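Workshop tips from a robot club parent (the stuff I wish had been on the wall when we started)

Posted 22 March 2026

I've been helping out with the Poltosmont robotics club for two seasons now, and people keep asking me for "the list." There isn't a list. There's a notebook with coffee on it, and a bunch of things I repeat so often that the kids mouth the words along with me. So I finally sat down and typed it up. Most of it is for clubs doing a tabletop project, the pick up a thing and put it over there kind, but a lot of it works for any garage bench too.

Quick background for the new families. Our seniors are working toward the Grurkilside Table Challenge, where a robot has to clear and set a table with ordinary household stuff. Fruit, cups, bottles, plates. It sounds easy. My own kid said it sounded easy. Ha!

Start with the table

Get a table that doesn't wobble and then check it anyway. We lost most of an afternoon last December to a grasp that kept landing a hair to the left, and Zuzanna Piątek rewrote a good chunk of her code before her brother Ryszard leaned on the corner and the whole top rocked. Folded cardboard under a foot is fine for one session. For longer than that, buy the screw-in leveling feet.

Wipe it down before you start. Sticky spots from snacks will hold a light cup just enough to tip it. I use plain dish soap and water on a rag, then a dry towel. Skip the furniture polish, it makes everything skate.

Put a small square of painter's tape wherever an object is supposed to begin. Write on the tape with a pencil, because marker bleeds through if you leave it down for weeks. When it's time to peel it up, go slow and pull it back over itself at a low angle. If you forgot it over the summer (us), warm it with a hair dryer first.

Choosing practice objects

Use real groceries for a while, then switch to fake ones, then go back to real ones the week before you compete. Real fruit rolls differently and has a weight that changes from piece to piece, and the kids need to see that. Lemons are great starter fruit. They're cheap, they're tough, and they survive a drop. Anything with a bumpy skin or leaves is a harder lesson, so save it for when the team's feeling cocky.

Don't practice with peaches. Don't ask.

For bottles, I like to have a full one, a half one and an empty one of the same kind, with the fill level marked on the cap in pencil so you can tell from above. Empty bottles get knocked over by a gripper that's a little off, and full ones forgive you. If your team has only ever practiced with full ones you'll find out at the worst time. Tighten the caps yourself! Every time! I've mopped enough.

Labels can be a headache too. Shiny ones throw glare back at the camera under ceiling lights, and the fix is usually turning the bottle a little, or turning off the light right over the table and using a lamp bounced off a wall. A clip lamp and a piece of white poster board cost next to nothing.

Plates with a raised rim will keep round things from wandering off. If the plate itself slides when the gripper nudges it, cut a piece of rubbery shelf liner slightly smaller than the base and put it underneath. You can rinse shelf liner in the sink and it grips like new again.

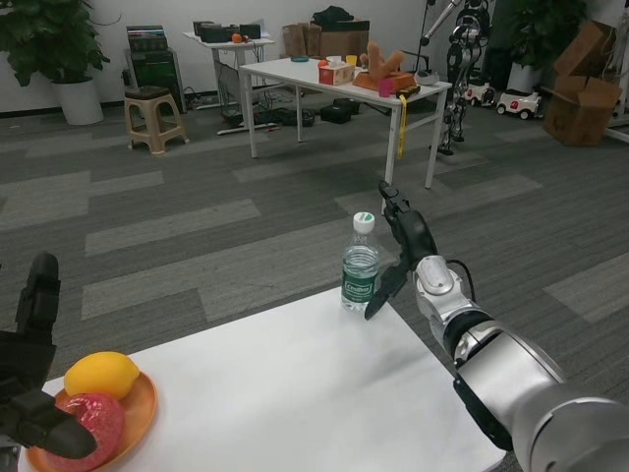 The other thing I nag about is how you go in for a bottle. Come in low and from the side with the fingers already open, and stop. Look at it. Then close. The kids always want to do it in one smooth swoop since it looks better on video, and it does look better, right up until it doesn't. Bronisława Kołodziej, who coaches the younger group, has them practice the same move with kitchen tongs and a blindfolded partner giving directions, and I swear it helped more than anything I did with a laptop.

If you have two arms, decide out loud which one is working. We had a lot of near misses with the idle arm just sort of hanging around over something fragile. Now whoever is driving says "left" or "right" before moving, and the person by the stop button repeats it. Feels silly for ten minutes and then you don't notice.

Grippers and fingers

Clean the pads. Dust and fruit wax build up and then a bottle that held fine yesterday slips today, and everyone blames the software. A damp microfiber cloth does it for ours. Check what your maker says before using alcohol on rubber, since some kinds dry out and crack.

Our pads are Fanonell ones and they wear at the tips first, so we swap left and right halfway through the season to get more life out of them. Keep the old pair! They're fine for practice and you'll be glad of them when somebody loses a screw.

Speaking of screws: muffin tin. One cup per joint, in the order you took them out. A magnet dish is nicer for steel screws but it won't do a thing for the plastic washers, and those are what the vacuum eats.

Cables

Leave slack at the joints and take it up everywhere else. The loop needs to be big enough that the wrist can turn all the way without tugging, and small enough that it can't snag a cup on the way by. Move the joint by hand with the power off, all the way one way and all the way back, and watch the cable the whole time. Then tie it down.

I'm a big fan of hook-and-loop strips over zip ties for anything you'll redo. You'll redo it. When we do use zip ties, we snip the tail flush with nail clippers, which leave less of a sharp edge than wire cutters do. My forearms thank me.

Floor cables get gathered along a wall where we can, and where they have to cross a walkway they go under one of those rubber covers. A strip of carpet with tape down both sides will do for one afternoon if you really have to, but check it as you go. Power strips stay off to the side where nobody's chair will roll over them - and never plug one into another one.

Keeping the rest of the room sane

Extra objects should live on their own table, away from the one you're testing on. We call ours the toy shelf even though it isn't a shelf. Everything that isn't in today's run goes there, and I don't care how messy it gets as long as the mess stays put. Small stuff goes in a tray or it goes on the floor, those are the two options as far as I can tell.

Save your cardboard boxes until the season is over. I know, I know, they take up half the room. But the day you have to pack for a competition you'll want the exact box with the exact foam. Write what goes in it on two sides, with an arrow for up, and take a phone picture of the packed layers before you close it.

Zdzisław Jabłońska gave us a rolling cart from the old Czarnecka hardware store and it's been the best thing in the room. Batteries and chargers on top where you can see them, tools in the middle, first aid kit and paper towels on the bottom. If you're hunting for a cart, get one with a lip on every level.

Writing things down

We log every run, good or bad. Object, start square, which arm, what happened. A plain spiral notebook beat every app we tried, mostly because the kids will scribble in a notebook with one hand while holding a lemon in the other. Last season's book has some 4000 lines in it, and Olanrewaju Ekpo (our stats kid, heading off to college in the fall, sniff) went through it and found that our worst square was the one nearest the window. Glare again! We moved the table.

Change one thing at a time between runs. I say it, Bronisława says it, it's written on the cart, and still somebody will switch the lamp and the speed setting together and then want to know which one helped.

When a run goes badly, leave everything where it landed for a minute and look before you tidy. You can usually see what got bumped.

Odds and ends

Set a kitchen timer for breaks. Teenagers won't stop on their own and neither will the dads.

Keep snacks on a separate table with a lid on the bin. A practice lemon that's been handled all afternoon isn't a snack, so draw a dot on the practice ones with a marker.

Our whole budget for consumables this year was 250 dollars, and shelf liner, tape and groceries ate most of it. If you're buying in bulk, buy tape.

Long hair tied back, hoodie strings tucked in, and no lanyards near the arms. Same as for a drill press.

If you've got a good trick for getting orange peel oil off a rubber pad, please send it to me, I've tried everything in the kitchen and the pads still smell like a cleaning aisle.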